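FOR IMMEDIATE RELEASE

Friday, September 27, 2019

Vomora opens preorders on new tableware line: one bowl, one cup, that's the set

JALURSIDE - Tableware maker Vomora today opened preorders for Zusell, a two-piece set for people who eat at small tables. A bowl. A cup. Cream and violet. Shipping in December, in time for the holidays if you order early enough (see dates below).

The set is sold as a pair at launch. Single pieces to follow next year, price to be confirmed. No plates planned at this time.

The bowl

Wide round rim, sides that taper down like a cone. Off-white to cream outside with a faint gray speckle, smooth and pale inside. The speckle varies from piece to piece and is not a defect, please say so on your product pages as it is the question we got most at the summer trade days. Sized for soup, cereal, rice with something on it. Holds 20 ounces filled to the rim, less in real life.

The cup

Small, slight taper, strong violet all over. Color was the last thing settled on and took the longest. We tried a gray to match the speckle and it looked like office supplies. Tried a yellow. The violet went next to the cream bowl and stayed there for the rest of the week, so that was the end of it. The inside is violet too and reads darker, partly the depth, partly the light in your kitchen. Good for juice, a short coffee, water for a kid who spills.

Why two pieces

Vomora's last line had 18 items in it. Stores told us they reordered two. Customers wrote in with more or less the same message, they had a cupboard full and used the same bowl every day. So Zusell starts from that end. One bowl you reach for, one cup next to it, done. Buy four sets if you have four people.

The project was developed over the past year with Jurčo, a small glaze and color studio that also worked on our lamp bases. Jurčo handled the speckle and all of the color tests. Shape and rim were done in house at our Jalurside workshop. The rim went through more versions than anything else, first ones were to narrow to grip with a wet hand.

Home testing

Before signing off we sent early sets out to 210 households in and near Jalurside and asked them to use the pieces for a month and send back notes. 1,061 notes came in, many on the back of the return card, some with soup on them. Main points:

Rim is easy to hold. Kept as is.

Cup was a bit tall in the first round and got knocked. Made shorter.

People wanted the bowl to look all right on a dark table as well as a light one. It does, the cream shows up well on black cloth and we have started using black in our own displays.

Several people asked for a handle on the cup. Not this time.

Availability

Preorders open today through the Vomora web shop and through stores that already carry our lines. First shipments leave Jalurside the first week of December. Orders placed after the first run is spoken for will go out in the new year, the web shop will show which run you are in before you pay.

Wholesale accounts: order sheets went out this morning, if you did not get one check your junk folder first and then write to the trade desk. Minimum is one case. Mixed cases with older Vomora lines are fine. Shelf cards and a folded care leaflet come in the case, no charge.

Display

A Zusell table will be set up in the front room of the Jalurside shop from the day preorders open untill the end of the year. Pieces may be picked up and handled. Bring your own spoon if you want to see how it sits, people do. 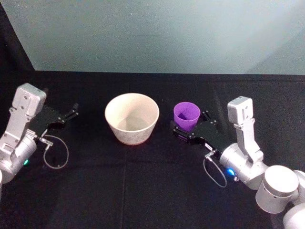
Reading time: 4 minutes

Notes for editors and store buyers

Colors: bowl in cream with gray speckle, cup in violet. One colorway at launch. Please use "violet" in copy, "purple" is ok in headlines.

On a table the bowl and cup want a little room between them, a hand's width looks right. Plain dark cloth, pale wall behind, nothing else on it. Soft light from one side. Stores that stacked the samples in a pile told us people walked past.

Name: Zusell, capital Z only. Not all caps. Company name is Vomora, no "Inc." in running text. Keep the mark over the c in Jurčo please.

Samples: one set per publication, on request, while they last. Allow a week. No need to return them.

About Vomora

Vomora makes tableware and small lamps at its workshop in Jalurside and sells through its own web shop and independent stores.

Press contact

Vomora press desk, Jalurside. Weekdays, mornings best. Please put "Zusell" in the subject line so it gets sorted right.

###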